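3.2 Collecting demonstrations by hand

Wednesday, November 10, 2021
Dernach

We wanted people to be able to show the robot a task without ever standing next to it. Teleoperation, which we used for the first Pivero recordings, gives beautifully clean joint data, but it ties the demonstrator to the lab and to a robot that somebody else usually wants. A hand-held gripper goes wherever there is something to pick up. The demonstrator holds it, works at a comfortable pace, and the camera on the tool records what the fingers are doing. We were surprised by how much we came to like this!

The task family in this section is tabletop clearing: small household items and wooden blocks are to be picked up one at a time and placed in a bowl. Instructions were kept short. Demonstrators were told which container to use and were free to choose the order, the approach angle and the grip. Fig. 4 gives the tool's own view of one workspace, with the gripper open, a group of blocks and small items to the left and a clear plastic bowl to the right. 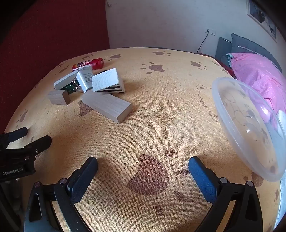
Rüdiger Albers
Lead author, manipulation and data collection

Fig. 4. Workspace for the clearing task, seen from the hand-held gripper. The support surface is a rounded ottoman with a paw-print fabric.

Patterned surfaces like the one in Fig. 4 are a gift for this kind of work. Printed shapes give the visual tracker plenty to hold on to (plain white tabletops were our worst case by far), and they also force the policy to tell a print from an object. A clear bowl is harder again, as the pattern shows straight through it, and we kept transparent containers in the training set for exactly that reason.

In total we recorded 2,371 demonstrations, of which 1,859 passed the tracking check and were used for training. A further 500 were collected by remote control on the Engelhardt arm and serve as the comparison set. Each remote-control session needed 2 people, one at the controls and one beside the arm; the hand-held sessions needed one.

The Iva policy takes the wrist view and the finger opening as input and predicts a short run of tool motions. We train it in the frame of the gripper, so a recording made in a bedroom and one made at a lab bench can go into the same batch. Section 3.3 describes how the finger opening is matched to the arm's own gripper.

Related items
Pivero: remote-control recordings and file format
Matching finger opening between hand-held and mounted grippers
Iva training notes, December update
Clear containers in wrist-camera data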